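Guide d'installation Zotano, journée portes ouvertes
Section 3. Mise en place et conduite de la démonstration
Révision du 2020-05-24

À lire en entier avant l'arrivée des visiteurs. Pas pendant. Version courte, la version longue suivra en octobre.

3.1 Avant l'ouverture

1. Mise sous tension du bras. Attendre la fin de l'initialisation, ne rien toucher.
2. Charger le programme « linge » depuis la console Zerkix. Pas celui de l'an dernier, il porte presque le même nom.
3. Vitesse limitée à 55 % pour toute la journée. En présence d'enfants : 3 % en mode pas à pas, ou on arrête.
4. Arrêt d'urgence : tester les deux boutons. Noter le test dans le cahier Pugh, avec l'heure.
5. Vérifier que le hublot s'ouvre à fond et reste ouvert tout seul. Sinon pas de démo linge, passer directement à 3.4.

ATTENTION. Le tambour ne doit jamais tourner quand l'avant-bras est engagé. Couper le départ programmé sur la machine AVANT de lancer le cycle robot.

3.2 Engagement dans le tambour

6. Amener le bras face à l'ouverture, hublot ouvert.
7. Entrer lentement, pince en avant. L'avant-bras passe en biais, c'est normal.
8. Surveiller le bord de l'ouverture côté coude. C'est là que ça frotte, pas en haut.
9. Si contact : STOP, reculer en manuel, reprendre au point 6. Ne jamais forcer vers l'avant.

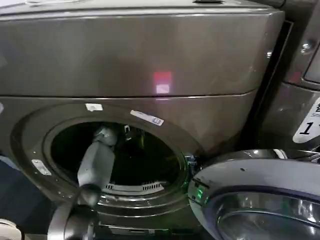 Fig. 3-1. Avant-bras engagé dans le tambour, hublot ouvert (points 7 et 8).

Note : le contraste est mauvais au fond d'un tambour sombre. Si la pince cherche trop longtemps, relancer la détection une fois. Une seule. Ensuite reprise manuelle, et on l'explique au public, les gens comprennent très bien.

3.3 Reprise du linge

10. Un seul vêtement à la fois pour la démo. Les paquets entiers c'est pour plus tard.
11. Ressortir le bras complètement avant tout déplacement latéral.
12. Laisser un panier à portée du bras. Les autres paniers restent contre le mur.
13. Câbles au sol : les montrer aux visiteurs dès l'entrée. Personne ne passe entre le bras et les machines.
14. Séchoir et lave-linge sont voisins, même allure. Lire l'étiquette avant de selectionner le poste dans la console.

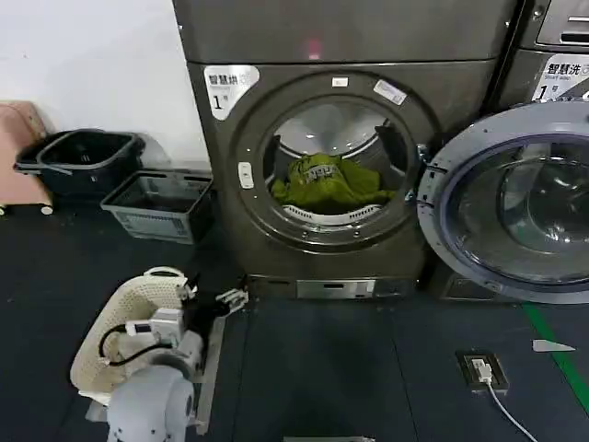
Avetti demande d'ajouter une pause entre deux cycles, parce que les visiteurs posent toutes leurs questions au moment où le bras repart et qu'on ne s'entend plus. D'après Avetti, il faudrait aussi annoncer chaque départ à voix haute, même quand le groupe est petit.

Adopté. Donc :

15. Pause de 62 secondes entre deux cycles. Réglage dans la console, onglet Séquence.
16. Annonce à voix haute avant chaque départ : « le bras repart ».

3.4 Poste rayonnage

17. Bouteilles rangées par couleur, une couleur par rangée. Remettre en ordre après chaque groupe, sinon la sélection par couleur part de travers.
18. Approche en oblique par rapport au rayonnage. De face, les doigts de la pince accrochent la grille.
19. Force de serrage à 80 sur le curseur. Au dessus, le plastique marque.
20. Le visiteur choisit la couleur, l'opérateur valide. Jamais l'inverse, jamais le visiteur à la console. 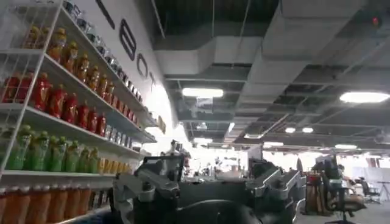

21. Chaises de bureau et cartons hors du trajet avant de lancer le mode mobile. À revérifier à chaque groupe, les chaises se promènent.
22. Bouteille lâchée : arrêt, ramasser à la main, essuyer le sol si besoin, puis reprise au point 18.

ATTENTION. Ne pas tendre une bouteille à la pince. Même pour la photo.

3.5 Fin de journée

23. Bras en position repos, frein serré.
24. Tambour vidé, hublot laissé ouvert.
25. Sauvegarder le journal de la console. Nom du fichier : date, puis poste. Pas d'accents, le serveur n'aime pas ca.
26. Incidents, même petits : une ligne chacun dans le cahier Pugh.

Suite en section 4, Dépannage.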